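Ata da reunião de acompanhamento — recolha de demonstrações, projeto Coniton
Setembro, início às 14h30
Presentes: Maëlys Courtois, Thibault Texier, equipa de anotação, equipa de treino
Redação da ata: equipa de anotação

1. Estado da recolha

O conjunto contém 1.543 demonstrações validadas, todas feitas com a pinça manual. A distribuição por tarefa continua desequilibrada: as tarefas de encaixe estão sobrerrepresentadas e faltam exemplos com embalagens flexíveis. Fica aprovada uma meta de 200 demonstrações adicionais para a tarefa «caixa e snacks» antes do próximo treino.

2. Tarefa «caixa e snacks»

Objetos: caixa de plástico branco com tampa verde, snacks em palito com invólucro vermelho. Foram aceites como estados iniciais a caixa de pé e a caixa deitada de lado, com as embalagens parcialmente fora da abertura. A segunda configuração é a que gera mais rejeições na revisão, por oclusão: os dedos da pinça tapam parte do conteúdo durante a aproximação. O reflexo na tampa não constitui motivo de rejeição.

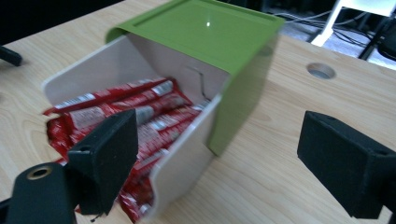

Thibault Texier objetou que as embalagens quase paralelas facilitam demasiado a preensão e que o modelo acabará por aprender uma única orientação do pulso. Propôs variar o ângulo da caixa entre episódios e misturar a orientação dos snacks. Maëlys Courtois concordou com a variação do ângulo; quanto à mistura, pediu que fosse testada primeiro num lote de 30 episódios. Aprovado nesses termos.

3. Qualidade do sinal

O desfoque de movimento aumenta nas aproximações rápidas. Decidido: manter os episódios afetados desde que o contacto entre dedo e objeto seja legível, e marcá-los com a etiqueta própria na ferramenta Indov. A sincronização entre vídeo e abertura da pinça apresentou um desvio de cerca de 3 fotogramas num dos postos — a recalibrar antes de nova sessão.

4. Formato de entrega

A Cetitura pede a segmentação por subtarefa (aproximação, preensão, transporte, largada). A equipa de treino prefere episódios inteiros com marcas temporais. Serão entregues episódios inteiros, com as marcas em ficheiro separado. As tentativas falhadas seguem no mesmo lote, identificadas.

5. Ações

Courtois: protocolo revisto com os ângulos da caixa.
Texier: lote de teste com orientação misturada; recalibração do posto.
Anotação: critérios de oclusão por escrito.
Treino: comparação com a versão Brunet do modelo, mesmas sementes.

Reunião encerrada às 15h40.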